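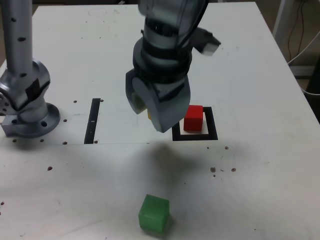
Naylor asked whether the square still needs its thick border. Yes, the white inside washes out under the lamp.

July 2022. Panel check, Brorau bench. Surface scuffed, old holes left open. Red and yellow blocks kept as the standard pair.

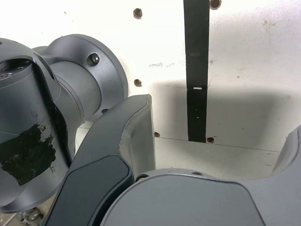 Black strip and holes, low view.

Strip edge lifts up to 3 mm on a spare panel — replace before February. Border tape from Tukance, 11 left.

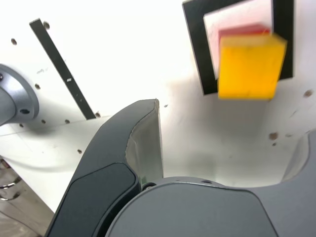

Pencil marks by the strip stay until the new layout is drawn.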